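Lesezeit: 4 Min.

Ich fahre seit dem Frühjahr mit dem Bus zur Frühschicht und wollte ein paar Sachen dazu aufschreiben. Wird ein längerer Thread. Es geht um die Linie 7 von Kindach nach Murkitz und darum, warum sie morgens so fährt, wie sie fährt.

Zum Ort: Murkitz hat 2000 Einwohner, ein Gewerbegebiet an der Umgehungsstraße und keinen Bahnhof. Der Bahnhof ist in Kindach. Wer nicht mit dem Auto kommt, kommt mit dem Bus oder mit dem Rad.

Mein Auto ist im März nicht mehr durch die Hauptuntersuchung gekommen. Die Reparatur hätte mehr gekostet, als es wert war. Ich habe es abgemeldet und wollte erst mal sehen, ob es ohne geht.

Der erste Bus ab Kindach Bahnhof fährt um 5.12 Uhr. Die Frühschicht fängt bei den meisten Betrieben draußen um sechs an. Das klingt bequem, ist aber knapp, denn der Bus fährt nicht direkt. Er nimmt vorher beide Siedlungen mit und wendet am alten Freibad.

Die Schleife übers Freibad stammt aus der Zeit, als dort noch die Berufsschule war. Die Schule ist längst umgezogen, die Haltestelle heißt weiterhin „Berufsschule“. Eingestiegen ist dort morgens in all den Monaten eine einzige Person, und die hatte sich in der Richtung geirrt.

Der zweite Bus ist für die Frühschicht schon zu spät. Wenn der erste ausfällt, muss man also jemanden anrufen. Ich habe dafür inzwischen drei Kolleginnen in der Kurzwahl und bringe hinterher Kuchen mit.

Ausfälle gibt es weniger, als man im Ort erzählt. Verspätungen gibt es mehr. Die Bahnschranke in Kindach ist dafür der häufigste Grund. Wenn der Güterzug kommt, steht man, und danach holt der Fahrer das auf der Landstraße nicht mehr rein.

Zur App von Movura: Die Verspätung wird angezeigt, der Ausfall nicht. Ein Bus, der gar nicht fährt, steht dort bis zuletzt als pünktlich und verschwindet dann einfach aus der Liste. Ich habe das gemeldet und eine Vorgangsnummer bekommen.

Tipp für alle, die neu pendeln: Die Monatskarte gilt ab dem Tag, den man beim Kauf einstellt. Voreingestellt ist der nächste Monatserste. Ich bin im April mehrere Tage mit einer Karte gefahren, die noch gar nicht gültig war. Die Kontrolleurin war nett und hat es mir gezeigt, statt es aufzuschreiben.
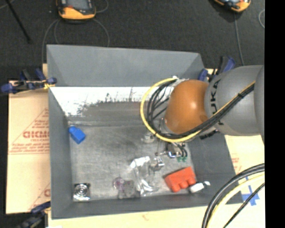 Murkitz, im Oktober

Weiter mit der Haltestelle im Gewerbegebiet. Sie heißt „Murkitz, Harms“, nach dem Landhandel, der dort am Anfang der Straße liegt. Es gibt ein Schild und einen Mülleimer. Ein Wartehäuschen gibt es auf der Gegenseite, also dort, wo morgens alle aussteigen und keiner warten muss.

Nachmittags steht man auf dem Grünstreifen. Bei Regen stellen sich alle unter das Vordach vom Landhandel und laufen los, sobald der Bus um die Kurve kommt. Die meisten Fahrer kennen das und warten kurz. Vertretungen kennen es nicht.

Dulce Varela aus meiner Schicht hat im Sommer bei der Stadt nachgefragt, ob man das Häuschen versetzen kann. Antwort: Das Häuschen gehört der Gemeinde, der Grünstreifen dem Landkreis, und für die Haltestelle selbst ist Movura zuständig. Sie hat jetzt drei Ansprechpartner und weiterhin kein Dach.

Sie bleibt dran. Ich habe gesagt, dass ich unterschreibe, wenn es etwas zum Unterschreiben gibt.

Was mich mehr beschäftigt als der Regen, ist die Beleuchtung. Ab Oktober ist es morgens wieder dunkel, und der Fußweg von der Haltestelle zu den hinteren Hallen hat auf dem letzten Stück keine Laterne. Links ist der Graben, rechts fahren die Lkw. Ich trage seit letzter Woche eine Warnweste und komme mir damit nicht mehr komisch vor.

Zur Spätschicht: Da wird es richtig schwierig. Hin kommt man gut, der Mittagsbus ist sogar leer. Der letzte Bus zurück fährt aber, bevor die Schicht zu Ende ist. Man kommt also mit dem Bus zur Arbeit und danach nicht mehr nach Hause.

Es gibt abends einen Rufbus. Den muss man vorher telefonisch anmelden, und das Telefon ist bis zum Nachmittag besetzt. In der Pause kann man also nicht mehr spontan buchen. Wer das weiß, meldet sich morgens an. Wer es nicht weiß, steht da.

Corentin Vidal fährt deshalb in der Spätwoche mit dem Rad. Von ihm habe ich die Strecke über den Feldweg, 7 Kilometer bis zum Bahnhof Kindach. Bei trockenem Wetter gut zu fahren. Nach Regen lieber außen herum, unten an der Brücke steht das Wasser.

Ich habe es zweimal probiert. Hinweg in Ordnung, Rückweg nach der Schicht zäh, vor allem das Stück am Hang. Für den Winter ist das für mich nichts. In der Spätwoche fahre ich jetzt bei einer Kollegin mit und zahle die halbe Tankfüllung.

Was ich mir wünschen würde, ist gar nicht viel: den ersten Bus ohne die Schleife am Freibad, einen späteren Bus am Abend und die Laternen bis hinten durch. Einen dichteren Takt tagsüber brauche ich nicht, und ich glaube, die anderen in der Schicht brauchen ihn auch nicht.

Mir ist klar, dass ein Bus am späten Abend selten voll wäre. Der am Mittag ist es auch nicht. Der Unterschied ist, dass man den am Mittag schon immer hatte.

Viele fragen, ob ich das Auto vermisse. Zum Einkaufen ja. Für den Arbeitsweg morgens weniger, als ich dachte. Ich schlafe im Bus nicht, aber ich muss auch auf nichts achten. Im Winterhalbjahr musste ich früher noch kratzen.

Geld: Die Monatskarte kostet weniger als das, was ich früher vertankt habe, und Versicherung und Werkstatt kommen noch weg. Dafür gehen eben Kuchen und halbe Tankfüllungen ab. Unterm Strich bleibt etwas übrig, genau gerechnet habe ich es nicht.

Noch eine Kleinigkeit, nach der jemand gefragt hat: Ja, das Rad darf mit in den Bus, wenn kein Kinderwagen drin ist. Morgens klappt das eigentlich immer. Am Nachmittag mit den Schülern eher nicht.

Nachtrag: Im Dezember ist Fahrplanwechsel. Im Entwurf, der im Bürgerbüro in Kindach aushängt, ist die Schleife noch drin. Stellungnahmen kann man schriftlich abgeben, ein Briefkasten hängt neben der Tür. Meine liegt schon drin.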